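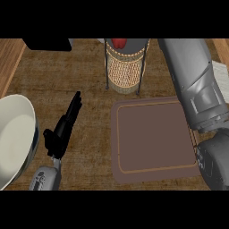 Amoah wrote back to our first draft that the arms are the easy part of the budget, and that a small team usually forgets the hands, the spare fingers and the hours of simulation. We agree with this remark and we changed the order of the steps.

Section 4. Planning the purchase of a two-arm table station

Before you begin: have your task list ready. The Skerer price sheet is valid until 30th May.

1. Write down every object the arms must handle. Put bowls, baskets and soft items on separate lines.

2. Build the table in the Sotbridge simulator first. Place both arms and check that each gripper can reach the objects you need. Save the layout with the arm positions.

3. Choose the grippers. A multi-fingered hand costs more than a simple one — ask for both prices before you decide.

Note: The left and right arm can have different grippers. Order the correct wrist connector for each.

4. Add the simulation license. Sotovport charges 439 dollars per seat for 9 months.

5. Reserve more than 1,000 dollars for spare parts in the first year. Keep this amount on its own line.

6. Send the complete list to your supplier and ask for a written delivery date. Orders sent in August can take longer.

Caution: Do not order the real table before step 2 is finished. A change of arm spacing after delivery is charged as a new installation.

Caution: Prices for the arms do not include the emergency stop or the floor mounting. See Section 9 for the mounting kit.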